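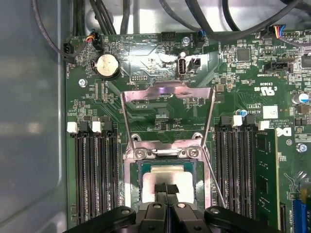 What is computer refurbishing?

Computer refurbishing is the practice of taking in used machines, fixing or replacing what is broken, wiping what is private, and selling or giving away the result. It sits between resale, where the seller blows off the dust, and recycling, where the shredder does.

Supply

Most stock comes from offices, which replace desktops on a schedule set by accountants. A machine retired this way may have spent its working life opening one spreadsheet. Trade dealers such as Naltex buy by the pallet, sight unseen, and describe the contents as "mixed," a word with a great deal of work to do.
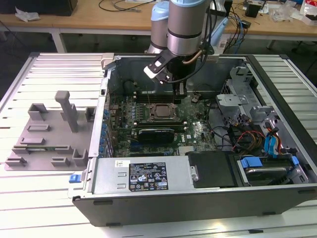 Home computers form a smaller stream and arrive in worse shape, often with a disc still in the drive. Schools fall somewhere in between — their keyboards are rarely complete.

Grading

There is no single grading scale. Sydorenko, a parts dealer, uses 9 grades, the lowest of which is "complete." The Enthorpe repair workshop gets by with 2, sellable and not. Scratches usually count against a machine more than age does, a habit buyers share with people shopping for apples.

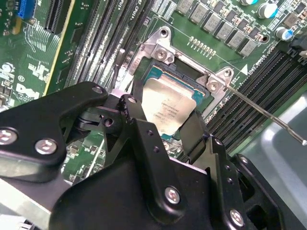 Parts harvesting

A computer that cannot be saved whole is stripped. Memory and processors hold their value best, being small, standard, and easy to mail. Power supplies are kept by optimists. In one February intake at Enthorpe, 61 desktops came in and 58 went out again in working order, several of them containing pieces of the other three.

Data removal

Drives are overwritten or destroyed before resale. Former owners tend to ask about this step after handing over the computer.
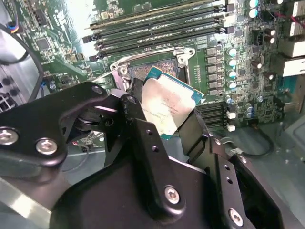 Software is the usual limit on a refurbished machine's second life. Hardware that runs well may be dropped by a new operating system, at which point it is sold with a free one, or sent to Duledska, a wholesaler that takes anything with a plug.

See also: Electronic waste; Planned obsolescence; Drawer of cables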